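Plutum Grasp Policy Module — Method Notes

Plutum is a manipulation policy package for single-arm tabletop cells. It is trained from demonstration, with no object models and no fixed part positions, and is supplied with the Gornton evaluation set.

The standard release was trained on 1,874 demonstrated episodes using play-kitchen items. Layouts are varied between episodes.
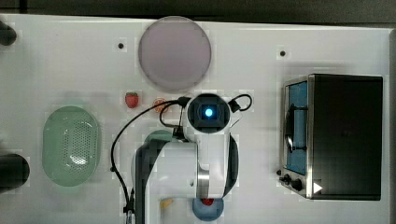
Each episode is labelled by target item and by destination. Joint states and gripper commands are logged with the camera streams, and the licence covers all three.

Evaluation follows the Matei protocol: 5 trials per layout, 6 layouts per target. A grasp that slips before release is scored as a failure — partial credit is not given.
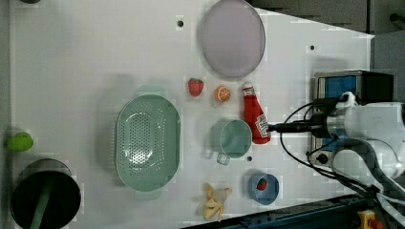 Davo asked whether the protocol penalizes slow approaches, as theirs is a throughput application. It does not; cycle time is logged separately and left out of the score.

Retraining for a new item set needs fewer episodes than the base release. Our reduced set of 1,005 episodes is included for comparison, with the same labelling format and colour calibration files.
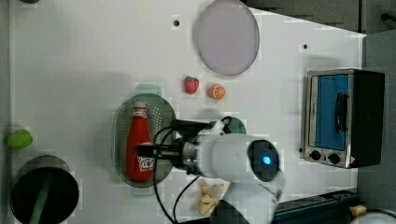

One reader of the July notes wrote that bottles gave them more trouble than fruit, and wanted the results split by shape. Per-item tables are now in the download, under the evaluation folder.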